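Residency Diary, Silton House
Wednesday, evening

The reading room opened at 7 and the morning was given to the Guvley letters. The collection stands at 363 items, of which 60 have now been transcribed and checked against the originals. The remaining letters from the Ornano years are in a difficult hand, and progress on them will be slower than the schedule allows. A request for an extension into March has been submitted to the director's office.

Mr. Ogola joined the session before lunch to review the entries on the orchard trade. He is of the view that the word previously read as "barrels" should be read as "bushels" throughout. The correction has been accepted, and the index cards will be amended accordingly.

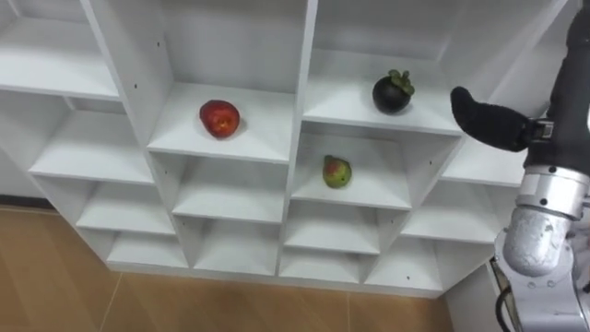

Fruit on the white shelves, Wednesday.

The afternoon meeting addressed the printed edition. Jannik Ruppert presented the paper samples and recommended the heavier stock. A first printing of 1,000 copies was approved, subject to the final page count. The question of whether to include the Temba correspondence as an appendix was deferred. The undersigned remains in favor of its inclusion, as the later letters make little sense without it.

Rain continued through the evening. Two pages of the introduction were drafted after supper and one was discarded. The lamp at the east desk still flickers and has been reported again.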